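Brinstead Community Help: Work and Employment

Robot arm being brought in at our packing benches: what should staff be told, and when?
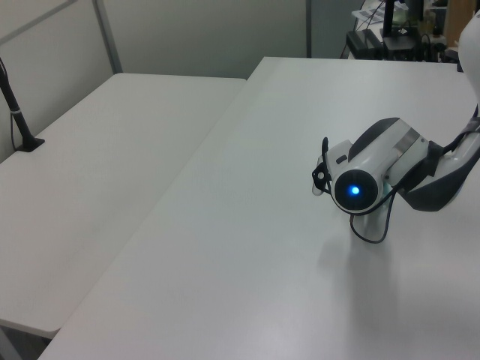

Robot arm over one of the white work tables.

Posted by Rahel Imhof, Apr 11, 2025

I am the elected staff representative at Riedl, a firm that packs and labels small spare parts for repair shops. Management has advised us that part of the bench work will be automated. One robot arm is to take over the sorting and placing of parts, and the staff who now do that work will be moved to checking, labelling and customer returns.

The written notice we received was one page long. It states that no positions will be lost "as a direct result" of the change, and that training will be provided. It does not state how long the training will take, who will deliver it, or whether the time will be paid at the ordinary rate. It also does not say what will happen to the evening shift, where the allowance makes up a fair part of several people's income.

I have been asked by my colleagues to prepare a reply. I would be grateful for guidance on the following matters.

First, what information is it reasonable to request in writing before the arm is put to regular use? Second, is it usual for the staff who did the work by hand to be involved in setting up the new process? Some of us have been at these benches for many years and know which parts tangle, which ones arrive mixed, and which suppliers cannot be relied upon to count properly. None of this is written down anywhere. Third, how have other workplaces dealt with output targets? At present one person at a bench handles about 600 parts in a shift. We have been told that the target for the arm and one checker together will be "reviewed in due course".

I should add that relations with management are good and that most of us are not opposed to the change. Several staff with sore wrists and shoulders are looking forward to it. Our concern is that the details are being left until later, and that later may be too late to have a say.

Thank you in advance.

Posted by Mirela Araújo

Dear Rahel,

I was the health and safety representative at Lisano when a similar change was made there, and I took part in the consultation from start to finish. I will set out what we asked for and what we received. Please bear in mind that the rules on consultation differ from one jurisdiction to another, and that your award, collective agreement or contract may give you rights that ours did not.

Before the start date we requested the following in writing:

A copy of the risk assessment for the arm and the area it can reach, with the name of the person responsible for keeping it up to date.

A list of the tasks to be moved to the arm, and a list of the tasks that would remain with staff. We found the second list more useful than the first. It showed that clearing jams, refilling trays and dealing with odd-sized items had not been assigned to anyone.

Revised position descriptions for each affected person, including classification and pay rate.

The training plan, with hours, and confirmation that all training would take place in paid time.

A statement of what records the system would keep, and whether those records could be used in assessing individual performance.

We received all of these except the last, which took a further two months and a good deal of correspondence. I would advise you to raise the matter of records early. The software at Lisano logged every stop, together with the login of the person at the station. A checker who stopped the arm often, for perfectly good reasons, looked on paper like a poor worker. The eventual agreement was that stops would be reported for the whole line only, and that no staff member would be questioned about pressing the stop button.

As to your second point, it was not usual at our site, but it became so. The first trial was set up by the supplier and a manager, neither of whom had worked at a bench. It was paused in August after a run of 239 wrongly sorted items reached the labelling area. Two bench staff were then released from their normal duties to work with the technician, and they were paid a higher duties allowance for that period. I would suggest that you ask for such an arrangement from the beginning, and that the allowance be named in the document. Knowledge of the kind you describe has value to the employer and should be treated accordingly.

On targets, we asked that none be set until the new process had run for 60 working days. This was accepted. The target that followed was higher than the old one, as everyone had expected, but it was based on real days, including the bad ones.

I would also raise job rotation. The checker's role is easier on the wrists and harder on the attention. Our staff reported that watching for errors for a full shift was more tiring than the sorting had been, and several missed having someone working across from them. We now change stations every two hours. I would regard this as a matter of health and safety and would put it under that heading in your reply.

With respect to the evening shift, please do not accept a verbal assurance. Ask directly whether the roster will change, from what date, and whether any loss of allowance will be phased in or made up for a period. "No positions lost" and "no income lost" are two separate undertakings, and your notice appears to give only the first.

Yours sincerely,
Mirela Araújo

Posted by Billutness

We had one put in at my work. It was fine. The training was half a day and most of that was where to stand and which button to press. Ask who you are supposed to call when it stops in the evening, because at our place the technician went home at four and we ended up doing it by hand anyway.

I would not worry too much about the target, they always say it will be reviewed.

Posted by Rahel Imhof

Thank you both for your replies.

Mirela, the point concerning the two undertakings had not been noticed by any of us, and I have now placed it at the head of our letter. I have also added the request for the records policy and for the list of tasks that remain with staff. My colleagues have begun a notebook of the parts that cause trouble, which will stay with the staff group until the question of the allowance has been settled.

Billutness, evening support is not mentioned in the notice either. I have included it.

One further matter, if anyone is able to assist. Our site agreement refers to "significant change" as affecting the duties of a majority of employees in a work area. Management takes the work area to be the whole building. We take it to be the packing benches. If any member has dealt with a definition of this kind, I would appreciate knowing how it was resolved.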